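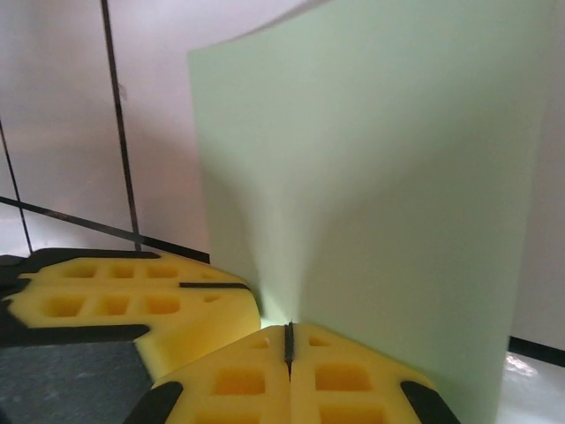

*Pale green, one sheet, slightly curved.*

**Grain direction in coloured paper, and do you always score?**

**mirabelle_k** wrote:

Good evening to all. I am making small booklets for our village walking club, with the routes for August inside. Each booklet has 6 sheets folded one time in the middle and a cover in light green. I bought the green from Drusard because the colour is calm and black print stays easy to read on it.

My problem is the fold of the cover. On some covers it is clean and on others there is a rough line where the surface breaks, a little like dry skin. I fold all of them in the same way, with my thumbnail and then with the back of a spoon. I have read that paper has a grain and that one must fold along it. The packet says nothing about grain, or I don't understand the words which say it. Must I really test each sheet? And is it necessary to score before, or is this only for thick card?

I ask pardon for my English, it is my third language.

---

**oldpressman** wrote:

Your English is better than my spelling.

Grain first. Most office paper in A4 is long grain, so the fibres run along the long side. If you fold A4 in half to make A5, you are folding across them, and that is the usual cause of cracking. You want short grain A4, or you buy bigger sheets and cut them down yourself.

To test it, bend the sheet over gently without creasing, first one way and then the other. One direction pushes back more. The easy direction is parallel to the grain. Test one sheet per packet and mark the packet with a pencil arrow.

---

**tuppence** wrote:

I don't agree that it's usually grain. I have made school concert programmes for years on whatever the shop had, all folded the wrong way, and had no cracking with ordinary paper. It cracked when I used the heavy stuff and when it had been through the laser printer with a lot of solid black over the fold. That's toner flaking and the paper itself is fine.

Mirabelle, is there printing across the spine?

---

**mirabelle_k** wrote:

Yes! There is a drawing of a hill which passes from the back cover to the front cover. I did not think of this. But I looked again under the lamp, and there are also small cracks higher up, in the part without drawing. So perhaps it is two problems together.

I made the bending test on Thursday after work. It was harder to feel than I expected, but I believe the grain goes along the long side, as oldpressman wrote. 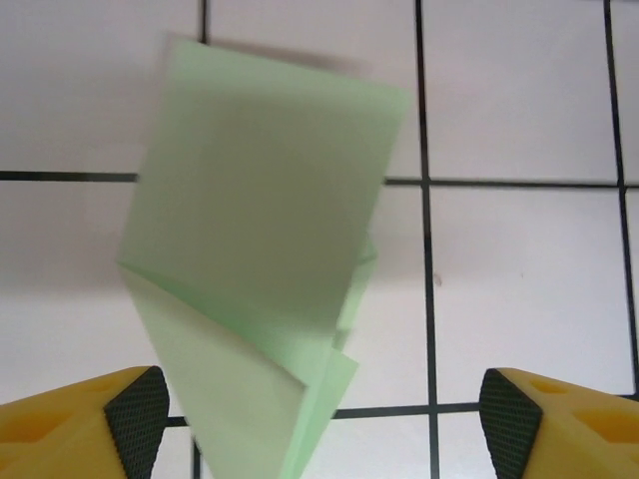
*The green folded over, with the crease running at a slant.*

Another question then. If I want to cut from bigger sheets, the shop in Vavora has the same green in large format, but they sell it in packs of 20 and it is not cheap. Is it a good idea to cut with a knife and a metal ruler? I have no guillotine.

---

**oldpressman** wrote:

Knife and ruler is perfectly good for one pack. New blade, light pressure, two or three passes. Let the blade do it.

@tuppence, toner makes it worse, I grant you. I still say grain matters on a cover, because a cover folded across the grain wants to stand open. Put one on a table overnight and look in the morning.

---

**tuppence** wrote:

Mine go home in coat pockets, so I've never had the chance to see them stand open! Fair enough for a booklet that people keep, though. For a one-month walking list I wouldn't spend money on large sheets. Move the hill to the front cover and score the fold. Done.

---

**fen_lark** wrote:

Please score, whatever you decide about the grain. An empty ballpoint does it, or the Uton bone folder if you want to buy something. Lay the sheet on a few layers of newspaper, put the ruler on the middle and draw the pen along it. Then fold **away** from the groove, so that the raised line is on the inside. Many people fold into the groove and it looks neat, but it stretches the outside more.

I use a Yoshida ruler with cork under it and it doesn't slide. Any ruler with masking tape on the back will do the same.

---

**mirabelle_k** wrote:

I read your last message three times, fen_lark, because I was sure that one folds into the groove! I tried both ways on spoiled covers. The raised line inside is better, I must admit it, although my fingers do not like it.

I need 22 booklets, so I will keep the paper I have, score all the covers and put the hill only on the front. The large sheets I will perhaps buy for the winter booklet, which people keep longer.

One more small thing: do you put the staples before or after pressing under books?

---

**oldpressman** wrote:

Press the fold first, then staple, then press again for an hour.

---

**tuppence** wrote:

I staple first and have never pressed anything twice. But do listen to him, his are tidier than mine.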